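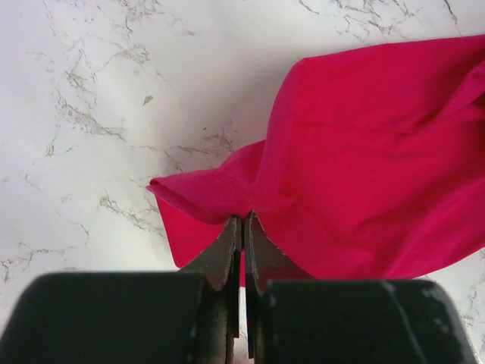

Milleck laundry puts robots on the folding line

Dallwood - A commercial laundry in Milleck has moved part of its folding work to robots, and the 23 people who used to do that work by hand are still finding out what their jobs will look like.

Ornard Laundry Services, which washes linen and work clothes for hotels, clinics and gyms, started running two robot stations at its Milleck plant in July. They handle small and medium pieces such as T-shirts, scrub tops and hand towels. Sheets and tablecloths still go through the flatwork ironer, with a person at each end.

The robots take pieces one at a time from a pile on the counter. The gripper closes its metal jaws on a fold of cloth, lifts, and tries to find an edge to work from. If it can't find one after a set number of tries, it puts the piece to one side and a light comes on for the operator.

Plant manager Chrysanthi Karras said the two stations together fold 2129 pieces on a normal day shift. A trained person can do 200 an hour when the work is steady, she said, so the robots are slower than people and were expected to be.

"We didn't buy them for speed," Karras said. "We bought them for the hours we can't fill. The late shift has had open positions for as long as I've worked in this building."

No one has been laid off. Under an agreement reached in the spring, folders who are moved off the tables keep their pay grade for two years. Some have gone to sorting and packing. Six have been trained to run the robot stations, a job that comes with a small raise and a different kind of day.

Zodwa Visser, who folded by hand for 11 years, was in the first group trained. She now watches both stations from a stool, clears pieces the machines have set aside and refolds the ones that come out crooked.

"My shoulders are better," Visser said. "I used to go home and not be able to lift a pot. But it's quieter now, and I'm on my own more. At the tables there were eight of us talking all day."

She said thin knits give the most trouble. They roll up at the edges, and two layers often get picked up as one. Stiff cotton goes through with fewer stops. Operators log each stop on a tablet, and the notes go to the installer, Van Wyk Automation, at the end of the week.

Anathi Engelbrecht, a shop steward at the plant, said workers had asked for two things before the stations were switched on: that the stop logs not be used to rate individual operators, and that anyone on the folding tables could apply for the training. Both are in the written agreement. A third request, to rotate operators back to the tables every few hours, is still being discussed.

"People want to know what happens when the two years are up," Engelbrecht said. "That's the question I get in the break room, and I don't have an answer for them yet."

Sipho Modise, who led the installation for Van Wyk, said the jaw tips are checked before each shift and replaced when the grip gets unreliable. Operators do the check themselves. Repairs to the arm are left to Van Wyk's technicians, although Modise said the company is willing to train plant staff for some of that work as well.

Karras said Ornard will decide on a third station after the winter season, when hotel volume drops. Training for the next four operators begins Friday at 7 a.m. in the upstairs meeting room. Folders who want a place should give their name to Heledd Watkins in the shift office.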